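Search this site Search Go

The Savetti Vik table: a year of crumbs, curry and plastic forks

By Bushra Ghauri
478 shares 6 comments

I promised a proper write-up of the Vik table last January, when it had only just come and I was still putting a coaster under everything, including other coasters. Well, we've had it nearly a year now and I've calmed down a lot, so you're getting the honest version.

We paid £300 for it from Savetti, in the brown finish. They do a paler one too, which I dithered over for ages (I had both samples stuck to the fridge until one of them fell behind it). I went for the brown in the end as our floor is light and I wanted something with a bit of weight to it. I'm so glad! It's a lovely warm colour, with very fine lines running along it, some nearly chocolate and some more of a tan, and it makes whatever you put down on it look rather smart. Even the picnic cutlery.

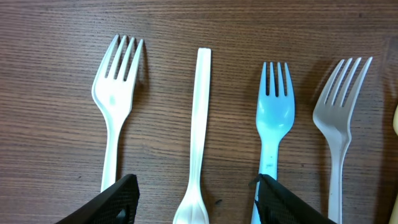

Plastic forks and a spoon having their moment on the Vik.

Putting it together took Sándor Bakos and me an evening, with a break for toast. Sándor lives two doors down and owns a decent set of Allen keys, and I own the little one that came in the packet, so you can guess whose we used. The legs go on easily enough. The bar underneath is a pain – you have to hold it level while starting the bolts at both ends, and the drawing in the leaflet shows it the wrong way up. Turn the leaflet round and it all makes sense. Ours had a slight wobble at one corner for the first fortnight, then I tightened everything again and it's been steady ever since.

Now, the surface. It has a bit of a sheen. I'd read a couple of moans about this before I bought it and thought people were being fussy, but they did have a point. When the light comes in low from the side you get a big pale patch where the brown goes almost blue-grey, and in that patch you can see every bit of dust in the postcode. Move your chair round and it's brown again. It doesn't bother me at teatime, but if you work on a laptop facing a window I'd think about which way round you sit.

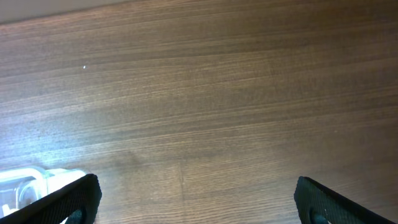
Low light on the left, and a white speck I'd have sworn I'd wiped up.

Pale crumbs are the other thing. Toast, rice, the white bits that come off kitchen roll, they all show up on a dark top. I wipe it down after every meal with a damp cloth and then go over it with a dry one, and if I skip the dry one I get streaks. Curry sauce came off fine. So did felt tip, after some rubbing and some words. The only mark I haven't shifted is a faint ring from a hot mug, and that was my own silly fault. You do have to catch it at the right angle to find it.
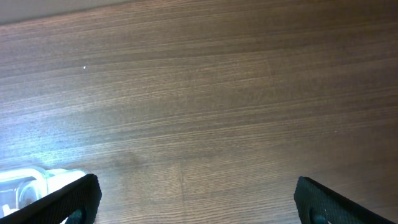 What I like most is how much room there is. At 60 cm the old one was so narrow that you couldn't have plates on both sides and a serving dish in the middle, so somebody always ended up with the potatoes on their lap. On the Vik I can have dinner going on at one end and my sorting-out going on at the other, and I do a lot of sorting out. We're forever lending our party things to people and they come back in a carrier bag, all mixed up.

Which brings me to the tubs, as a few of you asked after my last post. They're Skudley ones, clear plastic, long and rectangular, and they sit neatly next to each other. Forks and a knife in one and spoons in the other is how I've got them at the moment. The cutlery is Grornero, the reusable plastic sort, in white with some pale yellow and light blue. It's been through the dishwasher more times than I can remember (top shelf!) and I've only had one spoon go wonky. I wouldn't attack a steak with it, but for cake and pasta salad it's grand.
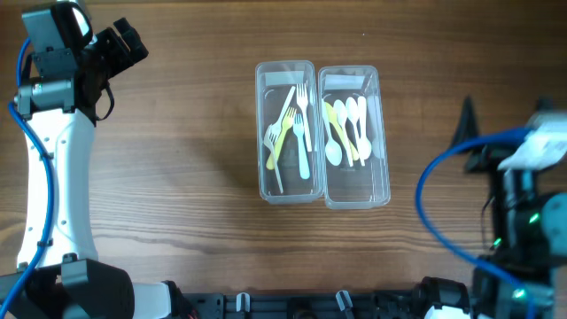
My one grumble with Skudley is that the lids are sold separately, and they don't tell you so until you've got to the basket. I didn't bother in the end. The tubs go in the sideboard and come out when there's a crowd, and I can see straight through the sides to what's in them.

Back to the Vik. Would I buy it again? Yes, I would, at £300, though I'd wait for one of Savetti's sales if you're not in a hurry. Delivery was fine, two men and a very large box, and they took the cardboard away with them when I asked nicely. It's heavy, so get somebody to help you shift it, and put felt pads on the feet before you stand it up. I put mine on afterwards, lying on the floor with a torch.

I've got my eye on the bench that goes with it. Sándor has already said he's busy that evening, and I haven't told him which evening yet.

Posted 13th December

Share 478
Comments 6

Contact | © Bushra Ghauri | Back to top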